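Setting up your Nirnel flour mill, part 2: first grind and dialing in

Okay, your mill is out of the box and bolted down, and you've read the safety page (please read the safety page). Now for the fun bit! I've had my Nirnel running most mornings for years, and these are the steps I give everyone who buys one from us at Harnurar.

1. Turn the dial all the way to COARSE. Do this with the motor off.

2. Plug in the mill and switch it on before any grain goes in. You'll hear a low, even hum. A clicking sound means the stones are touching, so switch off and check that the dial really is at COARSE.

3. Pour 40 grams of plain white rice into the hopper and let it run through. It cleans off the dust left over from the factory. Throw that flour away, and don't be tempted to bake with it.

4. With the motor still running, turn the dial slowly toward FINE until you just hear the stones tick, then back off 2 notches. I put a dot of nail polish on the housing right there, and it's saved me so much squinting.

5. Add your wheat. The hopper holds 1000 grams, but I like to stop at 600 for a first run (it's easier to keep an eye on, and that's plenty for a loaf).

CAUTION: Never turn the dial toward FINE with the motor stopped and grain between the stones. I did this in my first week and had to take the whole top off to clear it.

6. Rub a pinch of flour between your fingers. Gritty? Go one notch finer. If it feels warm and a bit greasy, go coarser and give the motor a rest. 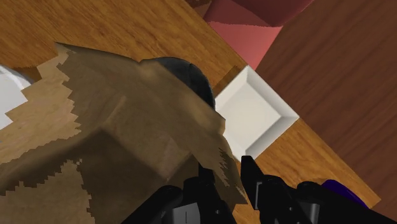
7. Let the flour cool before you close up whatever you're keeping it in. Warm flour sweats, and then you get clumps.

NOTE: Stick to dry grain. Oily seeds like flax or sesame will gum up the stones, and so will anything sprouted that hasn't been fully dried. My friend Iara Ojeda swears by running a handful of rice through after every rye day, and I've picked up the habit too.

8. Switch off, unplug, and brush out the chute with the little stiff brush. No water on the stones, ever!

Cleaning the stones properly is in part 3.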